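# Notes on the care of a work table

The large table in the front room has been in regular use for 11 years. It serves for meals, for correspondence, and for the repair of small household items, and its condition has been a matter of some interest to the author throughout that period. The following remarks set out the present arrangement for its care.

The table was purchased from Laaksonen, a furniture dealer that has since moved to larger premises. The top is pale, with a fine grain that shows best when the surface is clear. Mr. Lorenz Trummer, who assisted with the delivery, recommended at the time that a tablecloth be avoided. His advice has been followed, except on holidays.

Cleaning is carried out each evening after the dishes have been put away. A soft cloth, dampened and well wrung, is drawn along the grain from one end of the table to the other. A second cloth, kept dry, follows. Abrasive pads are not permitted in the front room. Marks that remain are left until Saturday, when they receive separate attention with a little mild soap.

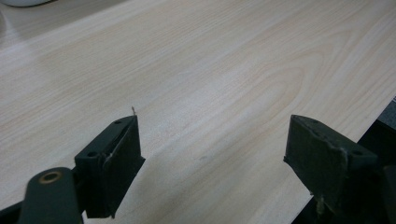 The Saturday cleaning also includes the edges, which were neglected for several years. Ms. Elaheh Ansari drew the author's attention to this omission in January, having found a quantity of dried jam on the underside while looking for a dropped button. A folded cloth and 13 minutes were sufficient to correct the matter.

Items may be placed on the table during the day but should be returned to their shelves before supper. Exceptions are made for a jigsaw puzzle in progress and for tax papers. Cups require a coaster. The cork coasters currently in use were a gift from Cheng-en Leung and have proved more durable than the felt set they replaced.

The question of wax remains open. Two products have been suggested by readers, and neither has yet been tried on this table. A small area near the window end has been set aside for the purpose, and the results will be reported in a later entry.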